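The Tuno Tall Fridge and the Zovby Side Table

I've been selling the Tuno and the Zovby as a pair since April, and they're the two things I get the most email about, so I finally gave them a page of their own. The fridge is the tall gray one, 165 cm high, and it's made for narrow kitchens and break rooms. The table is plain white with square corners and goes with pretty much everything!

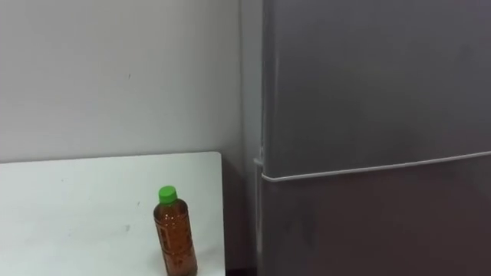 White tabletop, gray fridge, and a bottle with a green cap.

I like a little space between the two. My own table sits 24 cm from the fridge (I can get a broom down there, hooray), but you could go closer if your kitchen is tight. The door handle is a slim white bar set at a slant across the upper door, and I got used to it in a day. 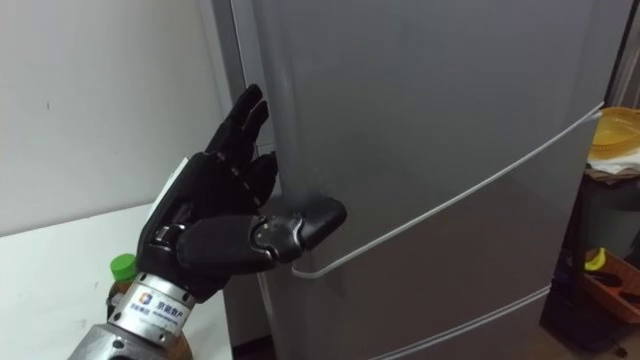 Sizes and finish

The table is 87 cm wide and the top is matte white. It does pick up gray scuffs, I won't lie, and mine has a few. A damp cloth and a dab of baking soda gets most of them. The fridge shows smudges too if you look at it from the side.

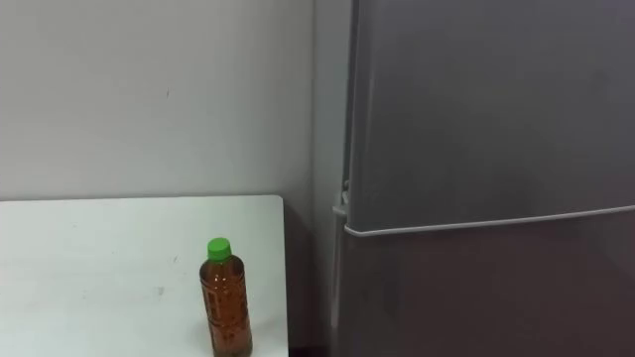 Lloyd wrote in to say the table is fine for drinks and groceries but he wouldn't put a microwave on it. Fair enough! I keep mine for bottles and the mail.

Both come from the Trilisance warehouse, and the pair is $900 with delivery. They'll carry the fridge in and take the cardboard away,

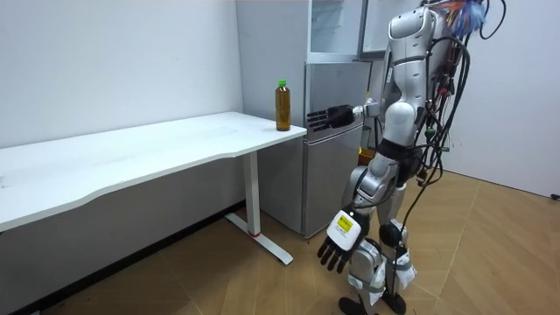 but you do have to screw the table legs on yourself, so keep a Phillips screwdriver handy. Let the fridge stand overnight before you plug it in.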